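# Hardware tester (graphics cards), part-time, Brokside

May 11, 2023

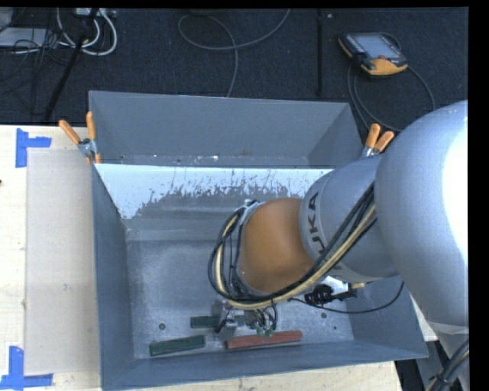
Flasis publishes reviews and buying advice for people who build their own PCs. We need a part-time tester to run graphics cards through our benchmark set and write up the results. Most of the job is careful repetition: fit the card, install the driver, run each game three times, log the frame rates, take the card out again. You should be comfortable with kit that shows its age.

The post is 30 hours a week, based at our Brokside office, starting in September. It is a fixed contract for one year.

**You will**

- test new and second-hand cards from the budget range upwards
- measure power draw, fan noise and temperature under load
- keep our results table up to date (247 cards so far)
- write short reviews in plain English

**You will need**

- experience of building and fault-finding desktop PCs
- good spreadsheet skills
- a steady approach to note-taking

Knowledge of Linux drivers would help. A degree is not required.

We pay monthly and offer 5 weeks' paid holiday, pro rata. Travel to our Brallier store is paid for.

To apply, send a CV and a review of any graphics card you have used, no longer than a page, to the Flasis office. Quote reference 123. Shortlisted applicants will be asked to do a paid half-day trial.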